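An open afternoon with the arms
From our visits to small workshops

When I arrive at Flusevero, at 3 in the afternoon, the door is already open and there is a line of shoes beside it. The shoes are not a rule, I learn later. One visitor took hers off and the others followed. Inside it is warm, the coffee is finished, and a group of people from the neighbourhood stand close together in front of a bench with two robot arms.

Galang is the one who talks. He has run the open afternoons for five years, and he speaks softly, so the people at the back have to lean in. I sat with him for 90 minutes after the visitors went home, on two chairs in the corridor, and what follows is from that conversation.

I asked him first why a workshop would choose toy sweets for its demonstration.

"We began with wooden blocks," he said. "They were good for the arms and very bad for the visitors. People looked for one minute and then they looked at their telephones. With the lollipops they stay. A child understands the task before I open my mouth. The sweets are in a heap, they should go in a bag. Everybody has done this at a birthday."

The task sounds easy and he does not mind if people think so. A block has flat sides. A lollipop has a thin stick on one end and a round or a flower shape on the other, and in a heap the sticks go in all directions. If the gripper closes on one stick, a second one may come up with it. The bag is harder still, because it is soft and it does not keep its opening.

"The bag is the real teacher," Galang said. "I have colleagues who hate the bag. Carnero wanted to change it for a box, every week she asked me. I told her, when you go to the shop, do they give you a box?"

Carnero, who was passing with a broom, said that in her shop they do.

I wanted to know how much of what we had seen was the machine alone. He answered this without any hurry. In the first half of the afternoon a person guides both arms by hand from another table, and in the second half the arms try by themselves with what has been recorded. He tells this to the visitors at the start. Once, he said, he forgot, and a man felt cheated when he found out, and wrote them a long letter. "He was right. I have kept the letter. Now it is the first sentence I say."

And does it go well, when they try by themselves?

"On a good day people clap. On a bad day they clap more." He told me about an afternoon in November when the left arm held a bag up in the air and stayed so, and eight schoolchildren waited in complete silence for it to continue. It did not continue. Their teacher asked if it was thinking. "I said it was a little stuck, and that I am also sometimes a little stuck, and we had biscuits."

The visitors ask the same things each time. They ask what it costs, which he does not answer, and if it will take their work, which he tries to. A woman who packs orders for Jolska, the mail firm on the same street, stood by the bench for a long time and then told him that she closes such a bag with one thumb, while she looks somewhere else. He asked her to show him. She did it three times, and he still cannot do it himself.

"I learned more from her thumb than from a whole month of reading," he said. "I invited her to come again. She said, if there is coffee."

Before I left I asked what he would like to show next year. He thought about folding, small towels maybe, but Carnero does not agree and they have not decided. The open afternoons will go on in any case. You do not need to write before, you can only come, and you may keep your shoes on.

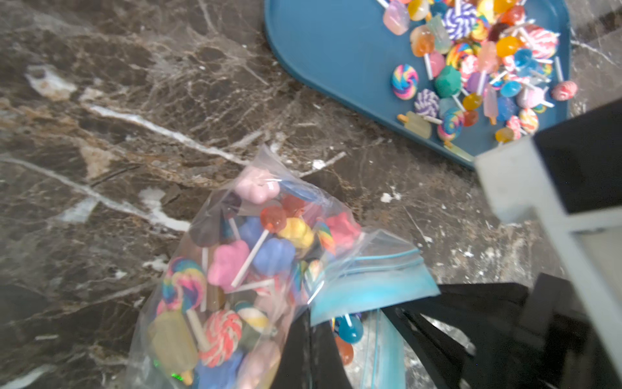
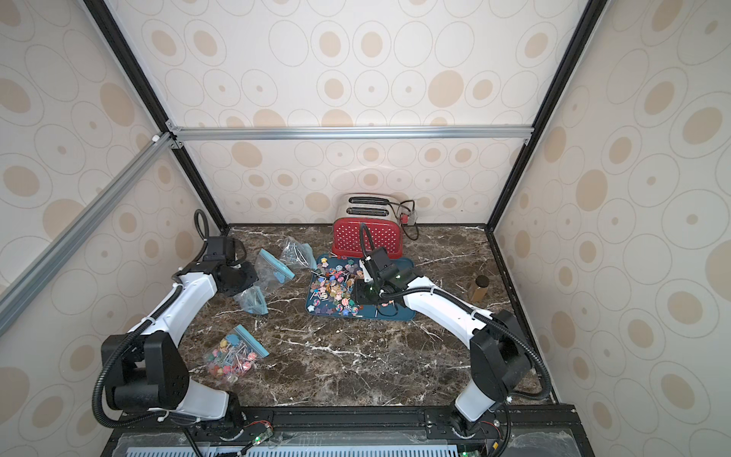

Shiela Castillo
Writer, workshop visits and interviews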